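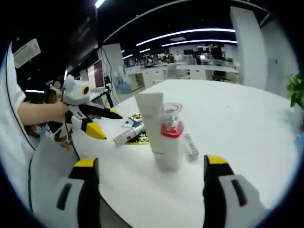 Support > Tosard hand grippers > Closed tickets

Reading time: 2 min

Print this page | E-mail this page

Ticket: left and right gripper recordings drift apart
Product: Tosard pair kit, with Belay recorder
Opened by: Magdolna Kiss, Plernau
Answered by: Kálmán Szűcs, Drerer support
Opened: 23 June 2025

Magdolna Kiss:
We use the kit for tabletop tasks with toiletries: tubes, a pump bottle, small boxes. In long sessions the left gripper file is behind the right one. At the start they match, but after 40 minutes the difference is 7 video pictures, so the moment of closing the fingers does not agree any more. I restarted Belay and changed the left cable – no change.

Kálmán Szűcs:
Thank you for the clear report. Please open Settings, then Clock, and tell me what is written for each gripper. Please also send the log of one bad session, only the last 1,000 lines.

Magdolna Kiss:
Right says "shared", left says "own". I did not know this setting exists. Log is attached.

Kálmán Szűcs:
The left one lost its pairing, I see it in the log. Please do:
1. Close Belay and switch off both grippers.
2. Switch on the right one and wait for the steady light.
3. Switch on the left one and choose Pair again.
4. Check that both say "shared".

Magdolna Kiss:
Step 3 failed the first time, with error 2. The second time was fine. We recorded 40 minutes again and the files match to the end. Can the old sessions be repaired?

Kálmán Szűcs:
Yes, with Tools, then Align files. Keep a copy of the originals first. Error 2 means the right gripper was not ready yet – I will ask to add it to the manual.

Status: closed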